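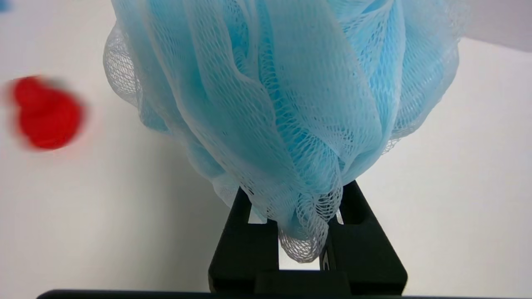

# What we spent, and what I'd buy next time

When our group got the go-ahead for the soft objects project I assumed the budget chapter would be the boring one, so I said I'd write it. Big mistake, it's taken me longer than all the code! We had £1000 to cover everything apart from the arm itself, which the department already owns, and I'm going to go through it in the order we made the decisions (not always the order we should have made them in).

## Gripper

We had quotes from two suppliers. Randberg wanted £700 for a two-finger gripper with everything in the box, cable and mounting plate included. Veres were quite a bit cheaper on paper, but the plate was extra and so was the delivery, and they couldn't promise it before February. I was all for waiting. The others weren't, and they were right, as we'd have lost most of a term.

So that was the Randberg one, and £300 left for everything else. Gulp.

## Camera

£200 on a small wrist camera from Fargate. I'd wanted the next model up for the better depth at close range, but it would have eaten the rest of the money and then some. The cheap one does blur when the arm moves fast. We've got round this by slowing the arm down for the last bit of the approach, and I've put the better camera on the wish list at the end.

## Things to pick up

This was the fun part of the shopping. We set aside £40 for objects and wanted things that squash, fold and change shape every time you put them down. Bath poufs are brilliant for this: cheap, light, and all that netting gives the fingers something to close on. Grabbing the gathered bit looks a much better bet to me than going for the big fluffy part, where there's hardly anything solid to squeeze. We also got sponges, flannels and a couple of soft toys from the market. If you're doing something similar, buy in strong colours, as pale things are a pain to pick out on a white surface.

## What was left

£60, which went on spare fingertips from Wistaneck, a box of bolts and a longer USB cable. We'd forgotten the cable completely. Please put cables in your plan.

## Wish list for next year's group

- the better Fargate camera
- a second set of fingers with softer pads
- proper lamps, so the light's the same at 9 am and 4 pm
- a bit held back for postage (we paid it out of our own pockets twice)

I'd also ask for quotes in October. We left it until November and everybody was slow to reply.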